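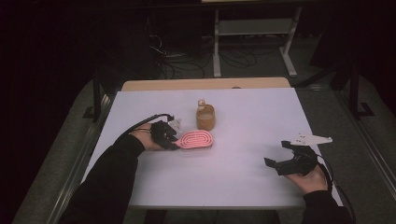
Will the Kombo catalogue of paintings be ready for the printer in June?
The catalogue entries will be, but the essay on the late landscapes needs another month.

Progress report to the Goltura Fund
Prepared by Nyokabi Kirui, Clutosley Gallery

Work done in this period
We set out to trace and record the paintings left by the Kombo group, most of which were sold privately and never listed. The list now stands at 1667 works. When we applied to you we expected fewer, as the group's own sales books stop early and the dealer's ledgers had not been opened. Ngọc Hà has read the ledgers through and matched the entries to paintings wherever a title or a size was given. Titles were often changed by later owners, so a good part of her time went on harbour views that turned out to be the same picture.

Thirteen paintings have been taken off the list. Nine of these carry signatures added by a later hand, and the other four are copies made by pupils. The owners have been told in writing. One has asked for a second opinion, and we have agreed to this at the owner's cost.

Archive
The letters held at Stosto have been sorted and scanned, 2515 sheets in all. Many are bills for canvas and frames, which help with dating. Two bundles are badly stained and we have left them closed until a paper conservator can look at them.

Spending
Travel came in under budget. Photography went over, mainly on account of large canvases that had to be taken down from stairwells by a hired crew. We ask to move the unspent travel money across to cover this. The total grant is unchanged.

Delays
The essay is late as the dating of the river pictures has had to be redone. The bills at Stosto place several of them later than the exhibition labels do. Ngọc Hà is rewriting that section now.

Next steps
Proofs of the entries go to lenders for checking. Permission is still outstanding for two private collections, and if it does not come we will print those entries without plates. The next report will include the printer's revised quote.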